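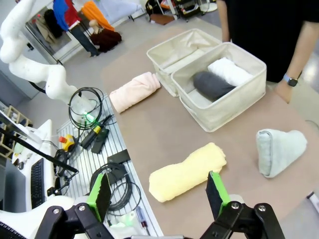 Trudy Ngata wrote under my last post that she has never in her life managed to roll a towel that stayed rolled, and that hers are all flat again by teatime, so would I please stop going on about baskets and explain the rolling. Fair enough, Trudy! I did rather skip over it.

I was a folder for years, I should say. My mother folded in thirds, my aunt folded in thirds, and the airing cupboard at Prultgate was a tower of thirds that came down on your head whenever you wanted the one at the bottom. It was Shewit Teshome who converted me, when we shared the flat in Tavton and had one shelf between us for everything (towels, sheets, her enormous collection of scarves).

So, the rolling. Fold the towel in half longways, smooth it with your forearm, and start from the end without the label. The first couple of turns want to be really tight, tighter than feels polite, and after that you can ease off. Put it down with the loose end underneath. If it still springs open, it is probably a bit damp, or else it's one of those very thick ones, which I have given up on and keep flat.

Small hand towels are much easier to start with. Pale yellow, light blue, pink, white and something dark make a nice mixture, and it helps to have different colours when you want to send somebody upstairs for a particular one.

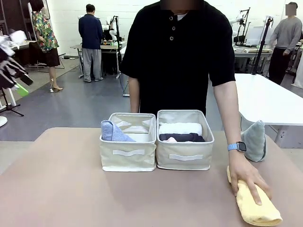
Which basket for what

I like two soft fabric ones, side by side, the cream sort with a little handle strip on the front. Mine live on the landing. One is for guests and the other is for us, though Han-gyeol Shin, who stayed with us all last September, used whichever was nearer and the world kept turning.

Lay the rolls all in the same direction if you can. They can go on top of one another when there isn't the room, but then you are back to digging, and a towel that's been dug past never looks the same again. A light one standing on its end in the corner is perfectly all right too – I do that when a basket is nearly empty and looks a bit sorry for itself.

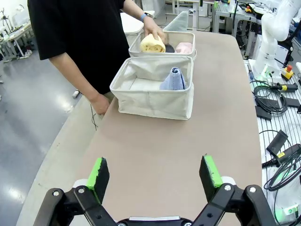
The other thing about soft sides is that they slump, so I fill from the ends and leave the middle until last. I tried a bit of cardboard down each side once and it went soggy after bath night. These days I let them slump.

Trudy, do have another go and let me know how you get on. I've got 11 towels of my own to do this evening, and the blue one is still on the line.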